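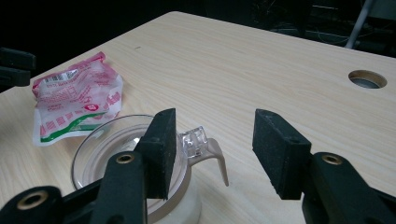 The Kourkoulas Method

It was Saskia Hapeta's aunt who had first gone on the Kourkoulas course, back when it was still held above a carpet shop, and she had come home from it with a new haircut and a husband who apologised for things. So when Saskia and Keegan had what they were both careful to call a difficult January, the aunt posted them the booklet, with a ten pound note inside it for a bottle of something.

The booklet was called Two Halves, and it had been folded so often that the middle pages came away in Keegan's hand.

"Exercise one," he read, standing at the cooker in his socks. "Each partner shall write down what the other does in the house. Partners shall not confer."

"Shall we not," said Saskia, who was already looking for a pen.

They sat at opposite ends of the settee, like children doing a spelling test, and for a good while there was only the scratching and the radiator ticking. They had been together long enough, ever since a wet coach trip to Volwood when his sandwiches had ended up in her bag, that each of them supposed the job would be easy. Saskia wrote cooking, bins, the car, his mother. Then she stopped and chewed the pen, and after a bit she wrote spiders, and felt mean for having taken so long to get to it.

Keegan wrote on both sides of the paper. She could see him turning it over and it made her quite nervous.

"Right," he said. "You first."

She read hers out. It sounded very short in the room, shorter than it had looked. He nodded all the way through, and said that was fair, and that he'd forgotten about the spiders himself.

Then he put his glasses on and read his.

"Birthdays," he said. "All of them, mine included. Knows when the milk will run out. Talks to the man from Flavent about the boiler, because I get cross with him. Notices if I've gone quiet. Sings on the stairs. Doesn't sing on the stairs when something's up. Rings my mother back after I've rung her, to say what I meant."

"You know about that?"

"She told me. She says you're much clearer." He turned the paper over. "Saved 2,000 pounds for the roof and never once said it was you that saved it. Keeps the bed warm. Lets me think I'm good at parking."

Saskia laughed at that, a proper laugh that came out through her nose, and then found to her annoyance that she was crying a little as well, and had to go and stand in the kitchen and do something to the potatoes. They didn't need anything doing to them. She moved them about the pan and moved them back.

What she wanted to say was that she did notice things, plenty of things, only she had got out of the habit of counting them as his. There was the hot water bottle that turned up on her side when her back was bad. There was the way he always took the chair with the wobble at his sister's place in Clavia, every visit, without any fuss, so that for years she had believed there wasn't a wobbly one. It had all gone in somewhere and been put away, like the good tablecloth, and she couldn't have told you which drawer.

He came and stood in the doorway with the booklet.

"There's a second exercise," he said. "Partners shall hold hands for five minutes and not discuss money."

"Five minutes? The potatoes'll catch."

"I'll turn them down."

He turned them down. They stood there by the sink, holding hands rather stiffly to begin with, the way you do at a service when the vicar tells you to, and looked out at next door's washing, which had been left out again in the drizzle.

"Your hands are freezing," he said.

"They're always freezing."

"I should have put that on the list."

"It's not something I do in the house, Keegan. It's just my hands."

He thought about this, and she could feel him thinking about it. Then he put both their hands, all in a lump, into the pocket of his cardigan, where there was a tissue and a peppermint and what felt like the missing key to the shed.

"Is that the shed key?" said Saskia.

"We're not to discuss it," said Keegan.

"That's money. It says money. A key isn't money."

"It was eleven pounds to get the other one cut," he said, and she started laughing again, and the potatoes caught after all.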